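Dimura Hand-Guide Teaching Kit: a long-term review

4 out of 5 stars

I've had the Dimura kit on my bench since June and I keep getting asked whether it's worth the money, so I'm finally writing it up. Short version: yes, if you plan to teach by hand most of the time. If you mainly want the remote control half, read to the end before you order.

What you get is a clamp-on grip handle with two buttons, a small hand controller for driving the arm from a distance, a foot pedal, a mess of cables and the software license. The license covers 36 months, and I wish they'd put that on the front of the box instead of the back of the manual. The handle feels great, like a good cordless drill. The pedal slides all over a hard floor and I ended up sticking it to a square of rubber mat.

Setup took me most of a Wednesday. The software found my arm right away, but the payload settings page is a maze, and if you get the gripper weight wrong the arm drifts downward the moment you put it in free mode. Mine sagged like a tired dog until I found the right box to type in. The Oh adapter (you need it if your arm has the older style of tool connector) is sold separately and adds 109 dollars. Grr! Check before you buy.

My test jobs are all kitchen stuff, because I eventually want to show the arm how to drop things into a bowl, stir, and scrape the sides. It sounds easy and it really isn't.

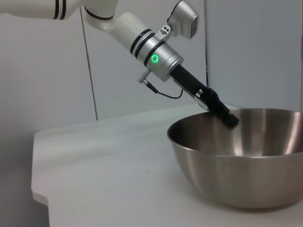

Hand guiding is the best part of this kit by a mile. You press the pedal, the joints go soft, and you just walk the arm wherever you want it, pressing the top button on the handle whenever you want a point saved. The resistance is adjustable and I run it pretty light – a little stiffer when I'm near anything hard. And a steel mixing bowl is hard! Getting closed fingers just over the far rim and a bit inside it, without clanging into the wall, is the sort of move I could never manage by typing in numbers. By hand I can feel my way there. I save one point above the rim, one just inside, and then a few more on the way down, and the software smooths the path between them. Turn the smoothing down for this kind of thing, by the way. On the default setting it likes to shave the corners off, and the corner is exactly where your rim is.

You can also record continuously, so it copies your whole motion, wobbles and all. I used this for stirring. My first few tries came out looking like somebody stirring on a moving bus, but it does get better once you stop gripping the handle so hard. Each recording tops out at 2,000 saved positions, and a slow stir eats those up faster than you'd think. There's a warning beep when you're close to the limit, and it's much too quiet.

Now the remote controller. It's fine? The buttons are nice, the cable is long enough to stand well back, and for big easy moves it does the job. But there's a little lag between my hand and the arm, and in close work I overshoot, correct, overshoot the other way, and end up muttering at it. I borrowed an Aredus controller for a weekend and it was noticeably snappier, although it cost a lot more and its software looked like a tax form. Dimura does have a slow mode that cuts the speed to 30 percent, and I'd call that the only sane way to work near a bowl. I wish it stayed on between sessions. It resets every single time you restart.

Playback is solid. You can step through your saved points one at a time, forward or back, and nudge any of them without redoing the whole thing. I love this. With my old setup a single bad point meant starting over, and I had a lot of bad points.

I bought mine through Hostura. Shipping was quick, but the first handle had a sticky button and the swap took longer than it should have. The replacement has been fine.

I'm taking off one star for the lag, the pedal and that settings page. I still use the thing most evenings, and the scraping routine is next on my list. If anybody has a decent way to teach a scraping motion with light pressure, please leave it in the comments, I've been through three spatulas.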